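Baptista Coachworks Opens Order Book for Stoltow Expedition Truck

PRALLBRIDGE, 2 January 2021 – Baptista Coachworks has opened orders for the Stoltow, a four-wheel-drive expedition truck built on a remanufactured ladder-frame chassis. The first production run is limited to 14 vehicles. All will be assembled at the company's Prallbridge plant, with axle and transfer case work carried out at its Kurkeck machine shop.

Each donor chassis is stripped to bare rails, blasted, checked on a jig for straightness and recoated before assembly. Crossmembers showing corrosion are replaced. The front and rear axles are rebuilt with new bearings, seals and ring and pinion sets, and a locking rear differential is standard. A locking front differential is available as an option and must be specified at the time of order, as it requires different axle shafts.

Power comes from a turbocharged diesel engine coupled to a six-speed manual transmission. An automatic transmission is under evaluation and will not be offered in the first run. The cooling system has been enlarged for sustained low-speed driving in high temperatures. The radiator can be removed from below without disturbing the front bodywork.

The living module is a separate unit carried on a three-point subframe, which allows the chassis to twist over uneven ground without loading the module walls. Payload with the module fitted and all tanks full is 1,575 pounds. Fresh water capacity is 200 liters, divided between two tanks mounted low and ahead of the rear axle. Both tanks have separate drains and can be isolated from each other.

Electrical equipment for the module runs on its own battery bank and is not connected to the starting circuit during normal use. A manual switch joins the two systems for emergency starting. Wiring is numbered at both ends, and a printed diagram is supplied with the owner's handbook.
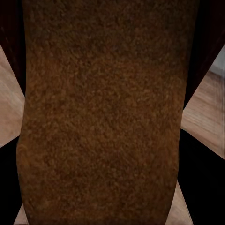 Interior layouts are offered with either a fixed rear bed or a convertible dinette. Cabinets are bolted to rails in the floor and can be removed with hand tools. Customers may also order the module as an insulated shell with plumbing and wiring terminated at the bulkhead.

Build time is 7 months from receipt of the donor chassis. Deliveries from the first run are scheduled to begin in October. Vehicles will be handed over at Prallbridge following a road test, a water leak test and a second torque check of all suspension fasteners.

Specification sheets and order forms are available from the Baptista Coachworks sales office in Prallbridge. Service and parts inquiries should be directed to the Kurkeck shop.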